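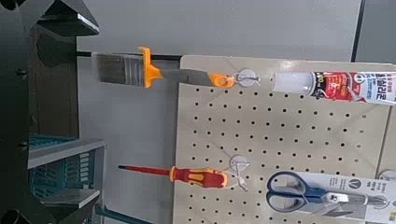 What size entrance hole does the Muritz nest box have?
The standard front panel is drilled at 1 1/2 inches, which suits bluebirds, tree swallows and most chickadees. A 1 1/8 inch panel for wrens is sold separately.

Muritz Nest Box, by Clemis
Item 972

The Muritz is a side-opening box for small cavity-nesting birds. Walls are untreated cedar, 3/4 inch thick. The roof overhangs the front by 3 inches and slopes forward to shed rain. Floor corners are clipped for drainage, and there are 2 vent slots under the roof on each side. No perch is fitted, as perches help house sparrows and predators. 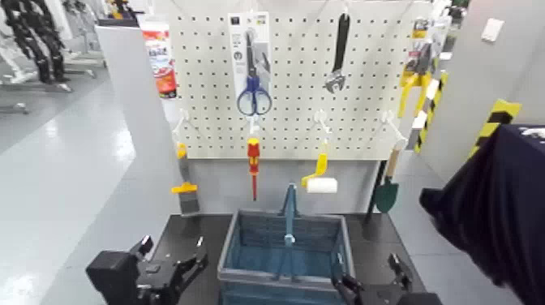
The side panel swings out on a pair of screws and locks with a turn latch. Clean out the box after each brood – old nests hold mites and damp.

Mounting
Fits the Gosselin round pole and the Bondstead wall bracket. Both are sold separately. Set the box five feet or higher above ground, with the entrance facing open grass. A baffle is recommended on any pole mount.

Specifications
Floor: 4 x 4 inches
Interior height: 9 inches
Finish: none – do not paint or stain the interior
Spare latch: part 296

Ships flat with screws. Assembly takes some 20 minutes with a Phillips screwdriver.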